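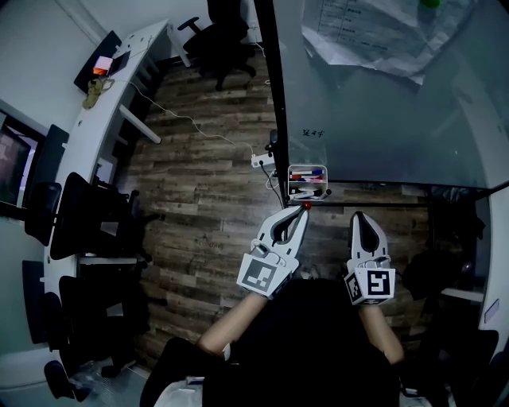
4. Cables and Power at the Desk

This section covers power for a long desk shared by several chairs, on a wood-look plank floor. Complete Section 3 (Desk Legs and Leveling) first. The steps are the same for the Kavik straight desk and the Kavik curved desk.

Before you start
Switch off everything on the desktop. Roll the chairs back at least 800 mm from the desk edge. Sweep the planks under the desk.

4.1 Placing the power strip

1. Choose a spot on the floor within reach of the wall outlet. Keep the strip out of the path of the chair casters.
2. Set the strip flat with the sockets facing up. Do not stand it on edge against a desk leg or a glass partition.
3. Leave 40 mm clear on all sides of the strip.
4. Check that the switch can be reached without moving a chair.

CAUTION: Do not cover the power strip with a rug, a chair mat or clothing. Do not plug one power strip into another.

4.2 Running the cable from the desk

1. Bring the cable down the nearest desk leg. Fasten it with the clips from bag C, no more than 700 mm apart.
2. At the foot of the leg, lay the cable flat on the floor. A cable that hangs between the desktop and the strip can catch a foot or a caster.
3. Where the cable has to cross open floor, fit the Statlow floor cover over the full length of the crossing. The cover is sold separately.
4. Plug in the desk equipment, then the strip. Switch on last.

NOTE: The adhesive on the Statlow cover holds on Skultunwood planks and on most sealed floors. On oiled wood, test a short piece in a corner and leave it overnight.

4.3 Returning the chairs

1. Roll each chair up to the desk and turn the seat fully both ways. The base must not touch the strip or any cable.
2. Space the chairs so that the armrests do not meet. On the curved desk, begin at the tightest part of the bend.
3. Remove loose cloth items from the desktop, especially near anything that gives off heat.

The curved desk takes up to 8 chairs. For Bortolotti high-back chairs, see the spacing table in Section 6.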